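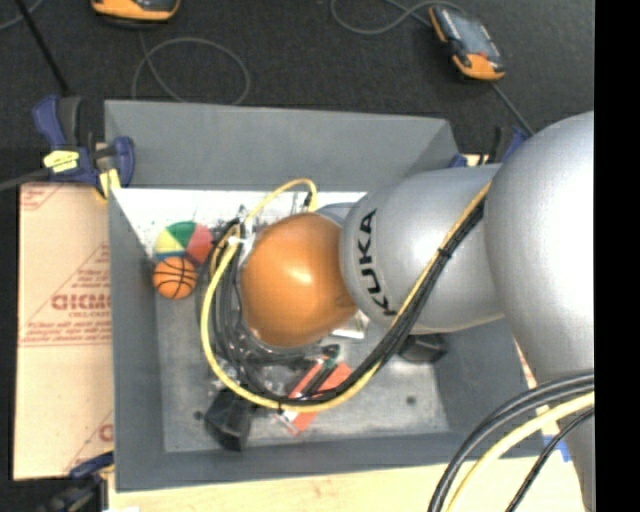 Zhuoran Dai wrote to us that the Limholm bin kit "picks fine until you change what's in the bin," and asked whether the new version was worth the upgrade. We had the same question, so we put it through our own trials before listing it.

Limholm Bin Picking Kit, second edition
Made by Troltus. Sold and supported by Shao.

What you get
Vision software license (one cell)
Calibration plate and mounting hardware
Setup guide, printed
30 days of phone support

Not included: arm, gripper, bin, computer. The arm can be a KUKA or another make on the Troltus list. Read that list before you order. It is shorter than the brochure makes it sound.

What Troltus says
Setup in an afternoon. No training on your own parts. Mixed items welcome, from toy balls to clear packaging.

What we think
Setup took us two days, most of it spent on calibration. The guide skips the step where you tell the software how tall the bin walls are, and until you do that the arm stops short of anything near a corner.

We ran 100 picks on mixed small items. It missed 22. Balls and blocks gave it little trouble. Clear, crinkly wrap was behind most of the misses, and flat items lying at an angle took up the rest. Troltus told us a software update in April would help with clear wrap. We installed it and saw no change we could measure.

Cable routing is left to you. Loops hanging near the wrist can block the view of the bin floor, and the software does not warn you when that happens. Budget for a proper dress pack.

Xiaoyan Jiang ran the same trial with the older Fostirar kit and got fewer misses on flat items, at a slower pace. If speed is not your problem, look at that one first.

Price: $1,278 per cell, license renewed yearly. Returns are accepted on unopened licenses only, so ask for the demo version before you pay.

Page last checked 2021-08-06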